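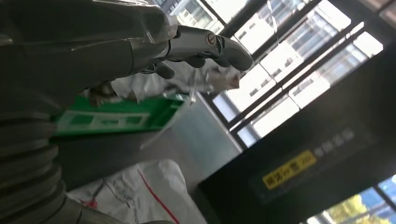 # Sourdough crackers / rye drying trials, November

Notes for me and Itziar, copied off the flour-dusted pad before it gets thrown out again. Sorry about the order.

**Where we left off.** Batch from the Takács rye went soft by the second morning in the tin. Same recipe with the Nondero flour stayed crisp all week. Don't trust it yet, different tins and I rolled the Takács one thicker (I think). Need to do both on the same day, same tray, same tin.

## Morning, 7:40

Starter fed last night, looks lively. Smells a bit like apple. Kitchen cold, window was left on the latch.

Dough A (Takács):
- rye, white flour, starter, water, salt, the cheap sunflower oil
- felt dry at first, came together after a rest under the towel
- no caraway this time, want to taste the grain

Dough B (Nondero):
- same weights
- much wetter in the hand. Wanted to add flour. Did not add flour. Left it alone and it tightened up

Total dough each 242 g, which fills one tray if rolled right out to the corners. Going smaller next time, the corners always burn and I end up eating them standing up.

Rolling: between two sheets of paper, pin with the rings on. Thin ring. B stuck to the top sheet and tore, patched it with scraps. The patch will show up as a thick bit so don't sample from the middle left.

## 9:15

Trays in. Swapped top and bottom halfway. Oven is still running hot at the back, the Fluko thermometer disagrees with the dial and I beleive the Fluko. Turned the dial down a notch and waited for it to settle before starting, so we lost a chunk of the morning.

A colored first. Edges brown, middle pale. B even all over but slower. Took A out, left B in a few minutes longer, then had second thoughts about comparing them at all. Written down anyway.

Both back in with the oven off and the door propped with the spoon. This is the drying step we kept skipping. Itziar has been saying since summer that the baking is fine and the drying is the problem. Probably right. Would have saved us a lot of flour.

## 11:50

Out of the oven. Snap test by hand:

- A, edge: clean snap, loud
- A, middle: bends first, then breaks
- B, edge: clean
- B, middle: clean, apart from the patch, which is leather

So A still needs longer in the off oven, or thinner. Guessing thinner. The Takács is a coarser grind and the bran stops it rolling down as far, you can feel it pushing back under the pin. Maybe sift? Hate to lose the bran, it's most of the flavor.

Tasting, blind, sort of (Itziar shut her eyes and I passed them over):
- A: "toast, a bit of malt, more salt please"
- B: "nice, plain, would eat with cheese"
- A again without telling her: "this one's better than the first one"

Make of that what you like. More salt in both next time.

## Tins

Left half of each in the Gallidum tins, the ones with the rubber seal, and half in the old biscuit tin with the dent. Labels on the lids this time. LABELS ON THE LIDS. Last month's mix-up cost us a whole week and I still don't know which ones I gave to the neighbors.

Let them go fully cold first. Put them away warm in October and there was fog on the inside of the lid within minutes, that alone could explain the soft batch. Should have thought of that before I blamed the flour.

Plan for opening: morning and evening, one cracker from each, snap it, write one word. No essays.

## Next round

- [ ] A rolled on the thinnest ring, B on the normal one, see if they finish together
- [ ] salt up by a pinch, then weigh the pinch
- [ ] score before baking, not after. Half of A broke into states of the union
- [ ] try one tray with seeds pressed in, brush with water first or they all end up in the bottom of the tin
- [ ] around 3 hours rest for the dough instead of one, wetter mixes seem to like it
- [ ] get more baking paper!! down to the last bit of the roll and it's the waxy kind

## Odds and ends

Discard from the starter is piling up in the fridge, 2 jars of it. Pancakes tomorrow. The older jar has gray liquid on top, smelled sharp but ok, stirred it back in.

Scale drifts when the battery's low. Was off on the first weighing, noticed because the salt read zero with a spoonful on it. Changed the battery and reweighed everything, so the numbers above are the good ones. The ones in pencil on the pad are not, ignore them.

Itziar wants to try spelt. I'd like to get one plain rye cracker right before we start on spelt. We had this same talk over the flatbreads and she won, so there'll be spelt.

Also asked whether the oil matters. Haven't tested. Her aunt uses lard and keeps hers in a paper bag on top of the cupboard, apparently crisp for weeks, but that's a house with a wood stove going all winter and the air in there is bone dry. Ours has a kettle on every half hour and washing over the radiator. Might be worth moving the tins out of the kitchen altogther. Hall shelf?

## 18:30

First check. All four tins crisp. A middle pieces a touch better than at noon, so they kept drying while they sat out on the rack. Leave them out longer next time before closing the lids.

Ate too many of the seal-tin A's to have enough for the week. Moved two over from the spare pile, same tray, marked the lid. Next check before breakfast, Itziar's turn.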